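About Hokix

Hokix records examples of everyday handling tasks for learning systems. The company was set up in Brondham by Ursina Prantl and now has six staff, four of whom record full time.

Operators work with a hand-held gripper in each hand. Marker cubes on the grippers allow their position to be recovered for every moment of a recording. 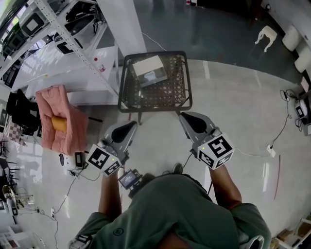
A standard order is 200 recordings of one task, delivered in batches of 50. Each batch is checked for tracking loss and timing errors before release, and rejected recordings are repeated by the same operator. Furniture and objects are moved between batches according to a written plan.

Our labelling tool, Tenum, is supplied with every order. The file format was last revised in July. Enquiries about new tasks go to the Brondham office.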